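Is bulk rice ever worth it for two people?
Forum > Household > Groceries and pantry

KEttle_kai
I keep getting told by my brother-in-law that we're mugs for buying rice in small bags.

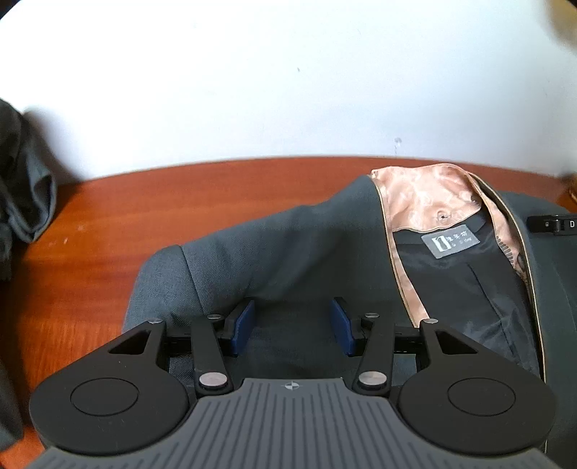
He buys Plernham jasmine in the big sack, splits it with nobody, and reckons he saves a fortune. There are two of us, we eat rice maybe three nights a week, and the kitchen is the size of a wardrobe. I did the sums on the back of the electricity bill and the saving came out at $47 a year. That's before I buy a tub to keep it in. Am I missing something or is this one of those things people do so they can talk about it?

Posted 12 May 2025

gladys.sang
You're missing the tub, mostly. Once you own the tub it lasts forever. Mine was my mum's.

We're a family of five so it's a different story, but I did it when it was two of us as well and never regretted it. White rice doesn't go off if it's dry and sealed. Brown is another matter, the oil in it turns, so keep buying that small.

mrema_k
"Doesn't go off" needs a big asterisk. Weevils. I threw out most of a sack in my first share house and I can still see it moving. Whatever I'd saved went in the green bin, plus the flour and the pasta because they'd got into those too.

gladys.sang
Freeze it for a few days when you get it home. I've said this on here before.

mrema_k
Freeze it where? I've got a freezer drawer with peas and half a loaf in it. Everybody who says freeze the sack has a chest freezer in the garage and forgets the rest of us don't.

gladys.sang
You do it in batches. Ice cream tubs. I don't have a chest freezer, thanks.

KEttle_kai
So now it's the big tub, the ice cream tubs, and a roster for the freezer. For $47.

dameo
What price are you working from? I'd want to see the sums. People compare the sack to the full shelf price of the small bag, when the small bag is on special every second week. Compare special to special and I doubt there's much in it at all.

KEttle_kai
Fair question. I used the shelf price for the small one and his price for the sack, which he says is from the grocer near his work. I haven't seen the receipt, so take that how you like.

dameo
Then I don't believe the $47 either. Sorry. Brother-in-law prices are always a couple of bucks better than any price I ever find.

Halima Chege
I run the kitchen at a community lunch and we go through the stuff, so I do buy sacks, and even I wouldn't tell a couple to do it. The per-kilo price is lower, yes. But you cook what's in the house. Two people with a full tub of rice cook too much rice, and half of it ends up at the back of the fridge until somebody gets brave. I'd look at what you throw out before looking at what you pay.

Also please don't leave cooked rice sitting on the stove all evening and eat it the next day. Get it in the fridge. Different subject but I see it constantly.

mwangi_m
Disagree on cooking too much. A cup is a cup. Why would I cook more because the tub is bigger?

Halima Chege
I don't know why, I just know people do. Watch what happens with a big bottle of dish soap.

mwangi_m
OK the dish soap one I'll give you.

I still buy the sack though. Partly price, partly that I hate running out at six at night and having to go back up to the shops, and when I go back up to the shops I come home with chips and a magazine. If you counted that in your sums you'd get to more than $47 pretty quick.

dameo
You can't count chips you might have bought. That's how people justify air fryers.

mwangi_m
I can and I have.

athumani77
Has anyone tried the Athumani brand basmati? No relation, my username is from my grandfather. My local has the sack with a zip on it and I was wondering if the zip is any use or if it's just there to look good.

gladys.sang
Never found a zip that still closed after a month. Grains get in the track. Tub.

mrema_k
Agree with Gladys for once.

KEttle_kai
My partner has now read this thread over my shoulder and wants to know if anyone has a view on storing it somewhere other than the kitchen. We've got room under the bed and that's about it. I said no. I don't want to sleep above the weevils.

gladys.sang
Under the bed is fine if the lid's tight. Cool, dark, dry. We kept the rice under Peter's cot for a year.

mrema_k
Carpet or floorboards? If it's an outside wall on a slab you'll get damp under there by June. I had mould on a suitcase. Lift the tub off the floor on something if you're going to do it.

Halima Chege
Or buy a middle-sized bag. Nobody in these threads ever suggests the five kilo. It's nearly the big-bag price per kilo at my supermarket and it fits in a cupboard.

dameo
Check the unit price on the ticket before you trust that one. The five kilo at mine was dearer per kilo than the two kilo on special last time I looked. They rely on people assuming bigger is cheaper.

Halima Chege
At mine it isn't. But yes, read the ticket.

KEttle_kai
Went past after work and read the ticket. Five kilo is cheaper than the two at normal price, dearer than the two when it's on special. So you were both right and I'm no further ahead. I bought the five because the two was sold out.

Asked the brother-in-law for his receipt, by the way. He says he "doesn't keep that sort of thing".

dameo
Course he doesn't.

mwangi_m
Let us know how long the five lasts you. I'd be curious, for two people at three nights. My guess is 17 weeks.

mrema_k
Less. Everyone underestimates how much they eat.

gladys.sang
Kai, what are you keeping it in?

KEttle_kai
The bag it came in, with a peg on it.

gladys.sang
Oh for goodness sake.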